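La noche larga de Svitlana Pavliuk

Cuando Svitlana Pavliuk llegó a Skerkby, la sala todavía cerraba a las dos de la madrugada y la cabina estaba pegada a la puerta de los baños. Aquella primera sesión la hizo con una maleta de discos prestados y un monitor que fallaba por el lado izquierdo. Ahora es la residente más veterana del club y este enero estrena un ciclo propio, Tranon, en el que pinchará de apertura a cierre sin invitados.

El formato no es nuevo, pero en la ciudad se había perdido. Durante años los carteles se llenaron de nombres con turnos de 90 minutos, tiempo suficiente para poner lo más conocido y dejar el sitio al siguiente. Pavliuk se cansó de esa manera de trabajar. «En hora y media no te da tiempo a equivocarte y volver», dice. «Sales, haces lo que la gente espera y te vas a cenar».

La idea de Tranon se la propuso Emerson Fagundes, programador de la sala desde la última reforma. Fagundes viene del jazz brasileño y llegó a la electrónica tarde, a través de las reediciones. Según cuenta, el argumento que convenció a la propiedad fue el económico: una sola artista, un solo caché y ningún cambio de equipo a mitad de noche. El musical vino después.

La preparación de cada sesión le ocupa a Pavliuk varias semanas. Tiene en casa 1.589 discos catalogados, casi todos de doce pulgadas, y una lista aparte con los que ya no soportan otra noche de club. No lleva un guion cerrado. Separa el material por horas —lo que puede sonar con la sala vacía, lo que necesita gente, lo que solo funciona cuando ya se ha ido media pista— y deja huecos para decidir sobre la marcha.
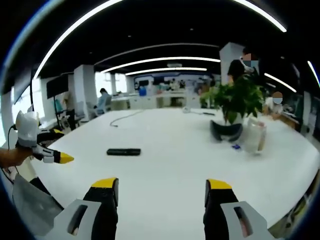
La primera hora es la que más le preocupa. En la prueba que hicieron a puerta cerrada arrancó con ambient y dub muy lento, y tardó casi cuarenta minutos en meter un bombo reconocible. Khải Mạch, técnico de sonido del club, le pidió entonces que bajara todavía más el volumen. «Si empiezas alto, a las tres no tienes adónde ir», explica. Mạch ha recolocado los subgraves y ha quitado una pareja de altavoces del fondo que, a su juicio, solo servía para ensuciar los medios.

El aforo también cambia. Para Tranon se pondrán a la venta 699 entradas, por debajo de lo que permite la licencia, y no habrá zona reservada. La barra pequeña de la planta alta permanecerá cerrada. Fagundes admite que la decisión se discutió mucho y que se revisará después de la segunda noche si los números no salen.

Además de la residencia, Pavliuk tiene disco. Se titula Paucar, son 2 vinilos y lo edita Skanimero, el sello que Pendo Gachanja dirige desde un almacén compartido con una imprenta. Gachanja había publicado hasta ahora sobre todo música de percusión, grabada en directo y con tiradas muy cortas. Escuchó los primeros temas de Pavliuk en una maqueta sin títulos y tardó meses en contestar.

«Me parecía que sobraban cosas», recuerda Gachanja. «Le devolví la maqueta con anotaciones y pensé que se enfadaría». Pavliuk se enfadó, en efecto, y dejó el proyecto parado todo un verano. Cuando lo retomó había borrado las voces y buena parte de los sintetizadores. Lo que queda es un disco seco, de ritmos rotos y líneas de bajo que se repiten más de lo cómodo. La cara C, una sola pieza de diecisiete minutos, es lo mejor que ha firmado. La última cara resulta más irregular: dos cortes breves que parecen bocetos y un cierre con piano que no termina de encajar con el resto.

En un par de temas participa Lerato Khumalo, percusionista, que grabó sus partes en una tarde y sin haber oído las bases completas. El método fue cosa de Pavliuk, que le mandó solo un metrónomo y unas indicaciones escritas. Khumalo no lo recuerda con especial cariño, aunque reconoce que el resultado le gusta y no descarta tocar en alguna de las noches del club. De momento no hay nada firmado.

La primera Tranon será el 13 de enero de 2022. Las puertas abren a las diez y Pavliuk empezará a pinchar con la sala vacía. El disco se podrá comprar esa misma noche en el guardarropa y llegará a las tiendas a finales de mes.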